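In Defence of the Bad Biscuit Cupboard

3 May 2020

There is a shelf in our kitchen which I have stopped calling a cupboard, as a cupboard implies that things go in and stay there. It's the one at shoulder height to the left of the cooker, and before the present confinement it held a tin of treacle, a packet of crackers for visitors and a jar of something pickled that came back from Hernlow in a suitcase. It now holds treats, and it holds them for as long as it takes me to walk back from the front room.

I have read a good deal lately about how we should all be snacking. The advice arrives daily, mostly from people with fruit bowls. We are to plan our treats and portion them into little tubs on a Sunday night, and the tubs are to have lids. One article suggested I ask myself whether I was hungry or merely bored, which struck me as a question with an obvious answer in a month when the high point of my week has been bleeding a radiator. Another recommended an app, Jurneo, which my household has now been using for 4 weeks. It tells me that on Wednesday I ate 2,747 calories and my other half ate 2,397, a difference of 350 that has been mentioned at breakfast more than once. I should like it noted that I had been up a ladder.

My complaint is with the idea that a biscuit ought to be useful. Somewhere in the last ten years the ordinary treat was taken aside and told to improve itself. It grew seeds. It became a "bite" or a "thin", it moved into a brown paper wrapper with a drawing of a field on it, and it began to talk about its fibre. I bought a box of these from the Tekin on the corner, as they were all that was left after the great clearing of the shelves, and they were perfectly fine in the way that loft insulation is perfectly fine. They are in the cupboard still. They are the only things in there that have learned to stay.

A proper treat makes no such effort. It comes in a box that is far too loud for the room it's going to live in. Think of shortbread, which has been wrapped in tartan for so long that I'm no longer sure I could identify it bare. Think of the small bright things at the bottom of a party bag, in a yellow no lemon would own up to. Put any of this down on a sensible grey surface and the surface loses.
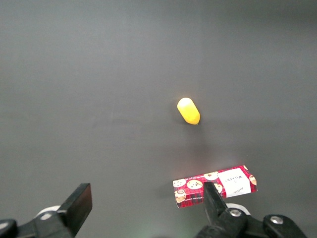 I find that cheering, and I think the loudness matters more than the taste. My grandmother kept a biscuit tin with a coach and horses on the lid, and I could draw you every spoke of the wheels, but I couldn't swear to what was in it beyond a general sense of raisins. What I remember is the tin coming down from the top of the dresser. The noise of the lid was a sort of public announcement. People came in from the garden. Uncles who had not spoken since lunch spoke.

You can't do that with a tub of portioned almonds. I've tried. I put one out on the table last week at four o'clock, with napkins, and the household looked at it the way you look at a parking notice.

I'll admit the other side has a case. Teeth exist, and so do trousers. I'm also told by a leaflet, pushed through the door by the Jurkico dental practice before it shut, that a biscuit eaten slowly with a meal does less harm than one eaten standing up in the dark with the fridge door open for light. I have no quarrel with this. I only wonder how they knew.

The leaflet has in fact made me a convert to the table. Not to restraint, which I leave to the fruit bowl people, but to sitting down. For the first fortnight indoors I ate everything on my feet, in passing, half a thing here and half a thing there, and by the evening I felt I'd eaten a great deal and had nothing at all. So we have brought in a rule. Anything from the cupboard has to be put on the table before anyone may open it, and left there while the kettle boils. It goes out in its own packaging, too. Decanting biscuits on to a plate is for the vicar and the bank manager.

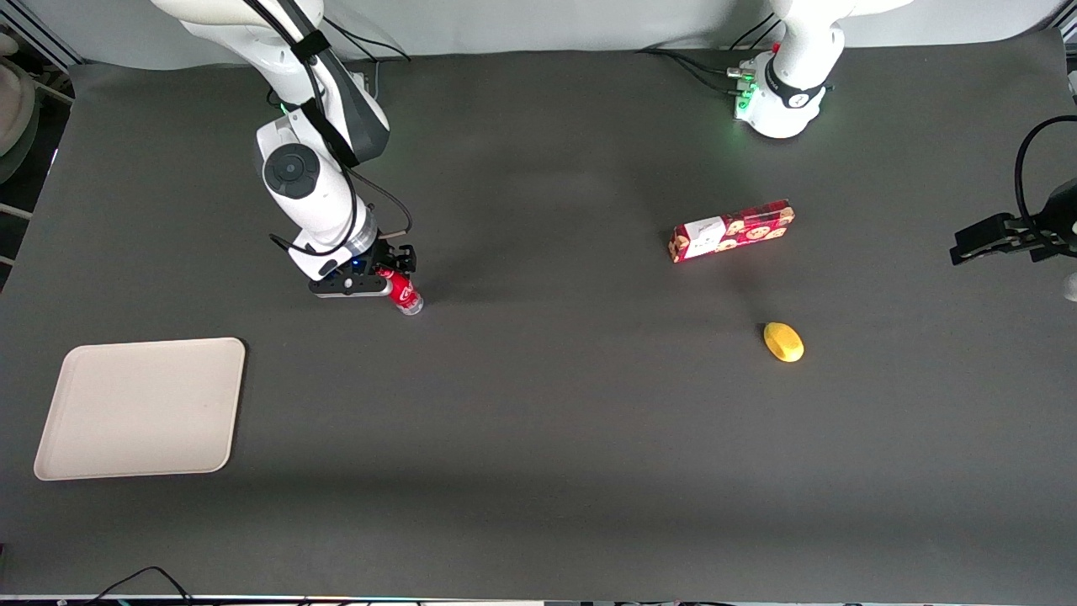

Drink is where most people go wrong with the four o'clock sitting. Tea is the correct answer and I would defend it before any court in the land, but the younger end of the family won't have it, and I have had to give ground. The combination they want is the one on that dark table, a small bottle of Coca-Cola and a box covered in pictures of round cookies, and when I was nine I'd have signed over the house for it. It's red against red. It has no redeeming features whatever, apart from being exactly what you would choose if no grown-up were asked. The small bottle does seem to me the right size for it. A big bottle in the middle of the table is a commitment, and goes flat in the fridge door for a week while everyone pretends to be about to finish it.

The pictures on the box deserve a word as well. It is a custom of the trade to print the biscuits on the outside looking rounder and more thickly studded than anything baked by mortals, and I know people who get cross about this. I don't. Nobody writes to the council because the house on the jigsaw lid has better roses than theirs. The picture is what you eat during the kettle, and I sometimes think it's the better half.

We've kept the rule going for nine days now, with one lapse, which was mine and took place on the landing. I can't report that we eat less. The app certainly doesn't think so, and on Friday it sent me a small drawing of a carrot. But four o'clock has become a time again, where before it was just a paler sort of three, and people turn up for it with their shoes on.

As for the seeded bites, I've moved them to the front of the shelf, where they hide the shortbread. There are 300 grams of them to get through, according to the wrapper, and at the present rate they should see us comfortably into another year.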